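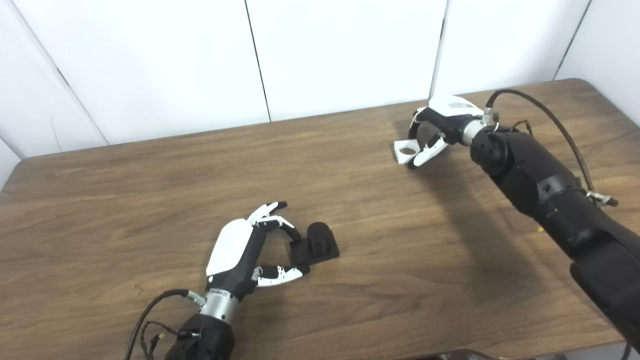

Flitside is a list of small parts that fell off, out of or away from larger things, and of what we think they belonged to. It began in March, when Venkatesh Bhat emptied a drawer and found he could name almost nothing in it. There are now 1,662 entries, most of them black. The part on the table is a typical specimen: a flat rectangular base, a short upright cylinder towards the back of it, a rounded top edge, and no hint as to its purpose in life. It looks 3D-printed, so somebody once wanted it enough to wait for it. In the list it goes under `knob-on-plate`, a category that has grown faster than any of us would like.

## What you get

- `parts.csv`, one row per part
- `guesses.csv`, one row per guess, including the bad ones
- `shapes.md`, the shape words and how we use them
- `old/`, which you should leave alone

## Columns in parts.csv

| column | what it holds |
|---|---|
| `id` | a number, never reused, even when the part turned out to be a raisin |
| `shape` | one of the 13 words in `shapes.md` |
| `colour` | plain colour names only; "anthracite" is black |
| `finish` | matte, shiny or sticky |
| `found` | drawer, floor, pocket, bag, other |
| `parent` | what it came from, if known |
| `sure` | 0 to 6 |

A `sure` of 6 means the part has been put back and the larger thing works again. A 0 means we have stopped talking about it. Please don't use 3 for everything. Thomas De Luca did that for the whole of the Bruvard box and we are still going through it.

## Shape words

Go by what the part does when set down on a table. If it lies flat and something sticks up, it's `knob-on-plate`, whichever bit you personally believe to be the important one. If it rolls off, it's `cylinder`, and please look under the radiator before marking it lost.

Two words cause most of the arguments:

- `foot`: only if it plainly goes under something. A knob-on-plate upside down is not a foot.
- `bracket`: needs at least one hole. Hope is not a hole.

## Where the parts came from

The three big boxes are named after whatever was written on the lid:

- **Bruvard**: mostly furniture bits, plus one tooth from a comb.
- **Lombardi**: kitchen things. Wash your hands afterwards.
- **Furnano**: printed parts, nearly all matte black, nearly all unlabelled. Whoever made them had a plan and took it with them.

## Known problems

- Left and right versions of the same part are sometimes down as duplicates. They aren't.
- `found = other` covers a lot of ground, including a shoe.
- Version 2 changed "peg" to "cylinder" throughout, including in one note about clothes pegs, which now makes grim reading.
- Sizes are missing for most of Lombardi. The ruler was in the Bruvard box and had been listed as a part.

## Adding a part

Put it on a plain table in decent light and describe it before you guess. Add a row to `parts.csv`, then your guess to `guesses.csv` with your initials. If you disagree with someone else's guess, add your own below it and leave theirs in place. Venkatesh merges on Sunday evenings, if he can find the laptop charger.

Last tidied: Wed 9 October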